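Ticket: Dishwasher stops with fault light, water stays in the bottom
Product: Grullon countertop dishwasher, bought from Odukoya
Status: Open, waiting for part

First message

Hello. My dishwasher stopped in the middle of the normal program and the red light blinks two times, then a pause, then two times again. Water stays in the bottom, maybe the height of a finger. The machine was bought in August and until now it worked well. I have read the page about the blinking lights and it says "drain problem", but it does not say what I should do first.

I already cleaned the filter. It had a little rice in it. After that I started the program again and it stopped at the same point, 36 minutes from the start.

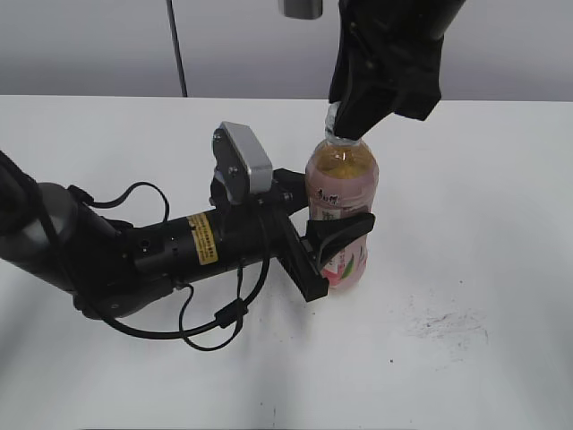

White tabletop, with the gray wall behind it.

Reply from support

Thank you for the clear report. Please turn off the machine at the wall, take out the water with a cup and a sponge, and check that the drain hose is not bent behind the machine. The end of the hose must not be under the water in the sink. Then run the short rinse and tell us where it stops.

Second message

I did all the steps. The hose was bent a little, so I made it straight and fixed it with the plastic clip from the box. The short rinse finished, but the normal program did not. It makes a humming sound when it should drain — not loud, but before I never heard it.

I also measured the water which I took out, because your form asks for it. It was 200 ml the first time. The second time I forgot to measure, sorry.
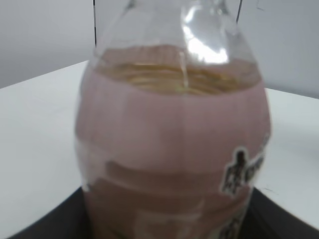
Can I use the machine for only the short rinse until this is repaired?
It is better to wait. If the drain pump is blocked, it can become too hot even in a short program, so please leave the machine unplugged.

Reply from support

The humming means that the pump gets power but cannot turn freely. Under the filter there is a small gray cover. Turn it to the left, lift it, and look for glass, a seed or a piece of label. Please wear gloves.

Third message

I found the cover. Under it was a piece of paper label, very soft, and one olive stone. I removed both. The small wheel moves now when I push it with a wooden stick, but it feels rough in one place.

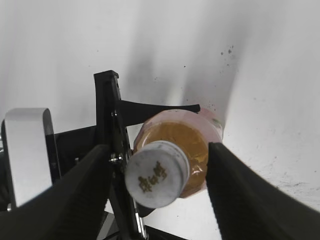 After this I ran the normal program one more time. It passed the first drain and stopped at the second one, with the same blinking. So I think the wheel is damaged — or the pump behind it. I did not open the bottom of the machine, because I am afraid to lose the warranty.

Reply from support

You did right not to open it. We ordered a Brolina drain pump for your model, and the Levau service point will contact you to agree on a time. Please keep the receipt ready.

Fourth message

Thank you. After 5 p.m. is best for me. Should I take the machine off the counter before, or will the technician do it?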